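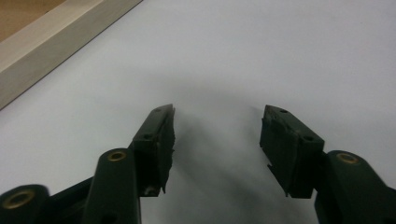 **How long should a water-based face paint stay on before it is taken off?**

For one evening at most, and never overnight. Most water-based paints begin to crack once the skin beneath has moved, sweated and dried a few times, and cracked paint is harder to lift cleanly.

## The paint under the lights

Costume make-up falls into three groups, sorted by what carries the pigment. Water-based cakes are activated with a damp sponge. Grease paints sit in wax and oil and need powder on top. Alcohol-based colours dry to a thin film that resists sweat and most handling, and they need their own remover. A shopper at the counter sees much the same round pot in each case, and the label is often the only clue.

The water-based cake is the usual choice for parties. It dries matt, covers well in one coat and comes off with soap. Its weak points are the upper lip, the sides of the nose and the hairline, where moisture collects. A second coat does little to help. The extra thickness makes the layer stiffer, and it splits along the smile lines sooner.

Lollelik, which sells to small theatre companies as well as to the public, supplies its cakes in 18 g and 30 g sizes. The smaller one is enough for nearly 30 full faces if the sponge is wrung out properly. A dripping sponge wastes colour and leaves a streaky base, and it softens the surface of the cake so that the next colour picks up grit.

### Base, edge, detail

The order of work matters more than the brand. The base goes on first with a half-round sponge, pressed and lifted. Dragging it pulls up what has already been laid down. The edge along the jaw is then faded with the clean side of the same sponge. Detail comes last, with a round brush in size 3, and only when the base no longer feels cool to the back of a finger.

White is the awkward colour. It carries more filler than the others and shows every pass of the sponge. Nedska makes a white with a finer grind, sold in a taller pot, and it spreads more evenly across the forehead. It also takes longer to dry — long enough to spoil a black outline added too early.

Grease paint covers better and forgives mistakes, but it transfers to collars, wigs and other people. Setting powder reduces this without curing it. The powder should be pressed in with a folded puff, left for a minute, then brushed away with a soft, wide brush. Anyone wearing a hired costume would do better with the water-based cake. The Sirnamden hire shop charges extra for a greasy neckline, and says so on the ticket.

### Glitter

Loose glitter for the face must be cosmetic grade. Craft glitter is cut from thicker sheet with sharper corners and should stay in the craft box. Even the cosmetic kind is kept away from the eyelids and the inner corners of the eyes. Joshi sells a gel with the particles already mixed in, which falls less than the loose form and can be placed with a flat brush. It dries slightly tacky and should go over the paint, never under it.

### Removal

Soap and lukewarm water, worked in with the fingers, will shift a water-based paint. Reds and greens may leave a faint stain that fades after a second wash. Grease paint needs a cleansing balm or plain cold cream, wiped off before any water touches it. Alcohol-based colour needs the remover made for it; a 500 ml bottle is sensible for a cast, excessive for one person.

Sponges are washed the same night and dried in the open air. Cakes are left with the lid off until the surface is hard — a closed damp pot will grow mould by the next party.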